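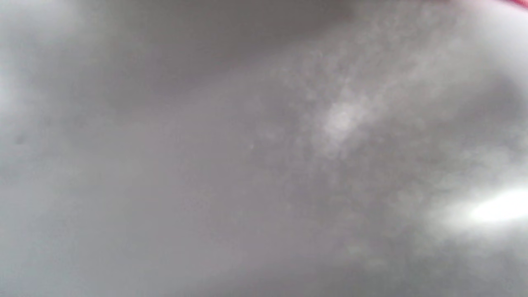 Pale grey, very close up

The Ikville throw

I've been sewing these for Driltlow for a couple of winters now, and this is the version I'd keep for myself (I have kept one, it lives on the armchair by the back door and the dog thinks it's his). It's a plain cotton throw, brushed on one side, big enough to pull right up to your chin with your feet still covered. My old Serbridge throw was lovely but always a bit mean at the bottom end, so I added 14 cm to the length and left the width alone.

It washes well – mine goes in at 30 with everything else – and it gets softer over the first few months. Please don't tumble dry it on hot. I did that with the very first one and it came out fit for a doll's house!

You can have it in pink, red or grey. Everyone asks me which colours go together, and I always say start with the pink. It's a quiet, pale sort of pink, and next to a really strong red it wakes up completely. Add some grey and you've got my favourite three colours in the whole shop.
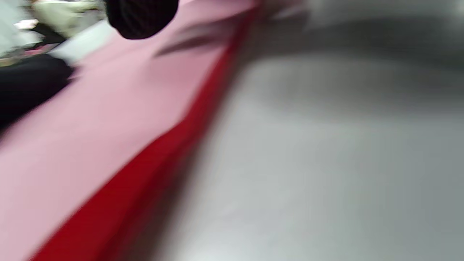

Sizes and ordering

Single or double, both the same weight. I make them in batches of 50 and the next lot will be cut in October, so if your colour is out of stock, pop your name on the list and I'll email you when they're folded and ready. Orders in by Saturday lunchtime go out with the Monday post.

If you're stuck between colours, ask me for swatches. You get 2 small squares of each, and there's no need to send them back. Shades do shift a fair bit between daylight and lamplight, so have a look at them in the evening too.

Any trouble, write to me, Vaughn Halvorsen, and I'll sort it out.

1,276 likes · 14 comments

You might also like
Serbridge throw
Mahmoud cushion cover
Driltlow swatch pack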